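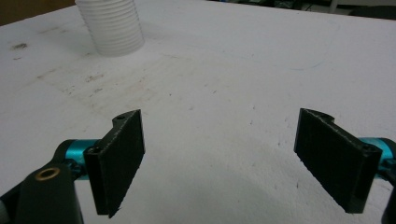 Writing Clear Instructions
Week 3 handout: the kitchen table test
Tutor: Afaf Azar

Last week you each wrote one page telling a stranger how to make a cup of tea. I have read them all. Eleven of you never mentioned water. One of you put the kettle on in step six and poured from it in step two, and I would like to know how.

Today is about order, and about what the reader has in front of them when they start.

1. What's on the table

Before step one, your reader needs to know what to fetch. Put it in a list, in the order it gets used. If step nine calls for a screwdriver, say so at the top. The old Grisach bookcase leaflet introduces its hammer on the last page, by which time the reader is holding two shelves and a grudge.

Say sizes when sizes matter. "A bowl" is fine for mixing a dressing. It won't do for bread dough, which grows.

2. One step, one action

Look at this, from the same leaflet:

"Attach the side panels, ensuring that the back has been inserted, and tighten."

Three actions, and the middle one should have come first. Rewritten:

Slide the back into the groove.
Attach the side panels.
Tighten the screws.

It is longer on the page and quicker to follow. Most people read instructions one line at a time, with a hand on something, so whatever comes after the comma gets done late or not at all.

3. Warnings

A warning goes before the step it belongs to. "Turn off at the wall first" is of limited use underneath "Reach inside".

Go easy on capitals, too. The Nirkby heater manual has 300 words of warnings before it tells you where the switch is, all of them shouting. I own one. I read the first line and then guessed.

4. Words that cheat

Simply. Just. Obviously. As normal. Cross them out and see whether the sentence still tells the reader what to do. "Simply fit the lid" usually means the writer couldn't describe how the lid goes on either.

"Repeat as necessary" is another. Necessary for what? Say what it looks like when it's done.

5. Testing

Give your page to somebody who has never done the job. Sit on your hands. You may not point, cough or say "well, what I meant was". Write down every place where they stop. Nhung Đỗ did this with her brother and a tent last term and got four good pages of notes, though the tent was less of a success.

For next week

Pick a task that takes under ten minutes and needs at least three objects. No tea. Write it up in no more than 500 words, with your list at the top, and bring two copies.

Reading: Geagea, chapter 2, on numbered steps. Skip the section on flow charts, which I have never managed to follow.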